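**Ticket:** Drevora hand-held gripper, pads lifting, object released during lift
**Raised by:** Kanokwan Klinhom
**Assigned to:** Thongchai Yensuk
**Status:** Open, waiting for replacement pads
**Severity:** Medium. The unit can be used for light items only.

### Reported fault

The gripper closes on a tube of toothpaste lying flat on the table, lifts it, and lets it turn or drop before it reaches the tray. The fault is intermittent. The tube is taken across the body, near the shoulder, with the jaws opened fully before each attempt. No error is raised by the controller. The log shows a normal close, a normal hold and a normal release command, and the release command comes after the object has already gone.

The fault was first noticed on Wednesday during the household items set. Boxes and bottles in the same set were picked without trouble. Soft tubes are the only items affected so far.

### Conditions

- Table: pale wood, overhead lighting, no mat.
- Object: toothpaste tube, blue label, white cap, placed at an angle to the table edge.
- Grip force: default setting for soft items.
- Firmware: as supplied. No changes in September.
- Pads: original set, 800 closes on the counter when the ticket was raised. 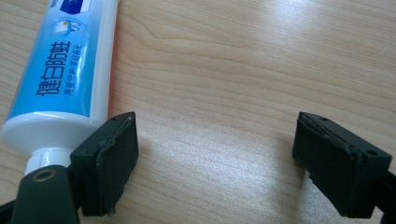 Both pads are worn along the upper edge. The left one has started to come away from the finger at the top seam, and there is torn material at its lower corner. The adhesive was not tested at this stage. The unit was kept in service on rigid items until the support desk replied.

### Log

**Thongchai Yensuk**
Please confirm whether the tube drops straight down or rotates first. Please also send the jaw position trace for one good pick and one bad pick, with the object in the same place each time. Do not press the pads back down or glue them until we have the traces.

**Kanokwan Klinhom**
It rotates first. The crimped end goes down, the cap end comes up, and the tube then slides out on the left side. Traces attached to the ticket. I repeated the pick with the tube in one marked position. It dropped 11 times in the session. I stopped there, as the seam at the crimp was beginning to crease and I did not want a damaged tube affecting the result.

**Thongchai Yensuk**
Traces received. On the good pick the jaws stop and stay where they are. On the bad pick they stop, hold for a short time, then close by a further 2 mm with no change in the commanded position. The controller treats this as the object giving way under load, which is permitted for soft items, so no alarm is raised.

There are two likely causes:

1. The object is being squeezed thinner. Possible with a tube, as the contents move away from the grip.
2. The pad is sliding on the finger. The rubber moves with the tube and the finger does not.

Repeat the test with a rigid item of similar width. If the jaws still creep, it is the pad.

**Kanokwan Klinhom**
Repeated with a capped marker pen barrel. No drops, but the creep is there on every close. It is smaller than with the tube. It goes away if the pen is held low on the pads and comes back if it is held near the top edge.

**Thongchai Yensuk**
That points to the pad. The upper part is no longer bonded, and anything gripped there is resting on a loose flap. The tube is worse than the pen because its weight is mostly to one side of the grip and puts a twist on the flap.

**Jintana Jitpraphai**
Adding a note from the workshop. We had the same complaint on the older fingers and the cause was a loose finger mounting screw. Please rule this out before ordering parts. Hold the arm still, push the finger sideways and feel for movement at the joint. Check the right-hand bracket as well. Power must be off and the battery out.

**Kanokwan Klinhom**
Done with the battery out. No movement on either side. The screws were tight and the paint marks across the heads still line up.

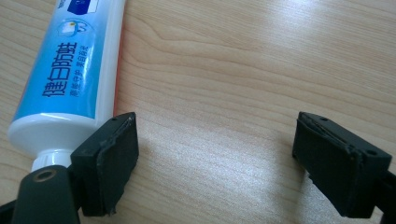 **Neltia Tool Support, Tolldale Workshop**

### Findings

The fault is in the pads. The fingers, arms and mounts are sound. The adhesive has failed along the top edge on the left and is beginning to fail on the right, where the border of the pad is rough but could not be lifted with a fingernail. The jaws reach the full open position and close evenly.

The approach adds to the wear. The tube is often taken with the left finger very close to the cap end, and the top of the pad rubs over the ridges on the way in. Salamatu Obi went through the stored jaw traces and found a small force spike before contact on most of the tube picks. There is no such spike on the bottles.

The controller does not detect this condition. A creep limit exists in the settings but is switched off for soft items, because soft items creep in normal use.

### Actions

| Action | Owner | State |
|---|---|---|
| Order pad set, left and right | Duangjai Thongsuk | Ordered from Sitthichai |
| Strip old pads, clean fingers, fit new set | Jintana Jitpraphai | Waiting for parts |
| Move grip point away from the cap | Kanokwan Klinhom | Done |
| Trial creep limit of 3 mm on soft items | Thongchai Yensuk | In progress |
| Add pad edge check to the start-of-day sheet | Kanokwan Klinhom | Done |

### Use until repaired

- Rigid items only. No tubes, pouches or glass.
- Grip low on the pads.
- Keep fingers out of the jaws when removing a dropped item. The unit may still be holding a close command. Send a release and wait for the jaws to open.
- If either pad can be lifted by hand past the top edge, take the unit out of service and update this ticket.

### Latest entry

**Duangjai Thongsuk**
Sitthichai have the left pad in stock and are waiting for the right. I have asked them to send both together. Fitting one new pad against one worn pad gives an uneven grip and the jaw zero would have to be set twice. The ticket stays open until the new set has been fitted and the tube test repeated in the marked position.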